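Part-time stock and shop help wanted - Cairns, Clilville

We're a family shoe and boot repair shop, been at it 343 Mill Road long enough that people still bring back heels we did for their mothers. Need one more pair of hands before November. Maybe two if the right people turn up.

Hours: mornings to start, 7 till noon, a few afternoons once you know the place. No late nights. Closed over the holidays, paid.

What you'd be doing. Taking in repairs at the counter, writing tickets people can read, matching pairs back up, phoning customers when work is done. Some cleaning and polishing. Sweeping. Running parcels to the post office when Zoia can't get away.

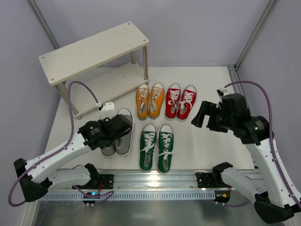 No experience needed for the counter. Stitching and resoling we teach, takes a while, Agnes will show you on scrap leather first and she is patient. If you've worked a finisher or a patching machine before, say so in your note, pay is higher.

You should be OK with:
- standing most of the morning
- glue and polish smells (there's a fan, it's loud)
- lifting boxes up one flight of stairs
- customers who lost there ticket

Driver's license nice but not required. Spanish or Ukrainian a big plus.

Pay is weekly. We start you on the hourly rate posted at the counter, then it goes up after your first 2 months if we're both happy. Lunch on us when the morning runs long. Staff get there own repairs free, family half price - materials only on full resoles.

Trial shift is paid. Bring an apron if you have one, we have spares but they're big.

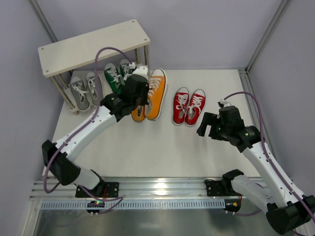 HOW TO APPLY

Short note, few lines is fine, with a phone number and which mornings you can do. Drop it in at the counter or mail it to Flora Buchanan, Cairns, 343 Mill Road, Clilville. Put "shop help" on the envelope so it doesnt end up with the invoices. Résumé if you have one handy, don't write one just for us.

Calling is OK too - shop line, extension 102, before noon. Ask for Flora or Kenneth. If it rings out we're at the machines, try again.

Students welcome, 16 and up. Under 18 we need a parent's signature before the trial shift.

Open until filled. We'll call everybody back either way.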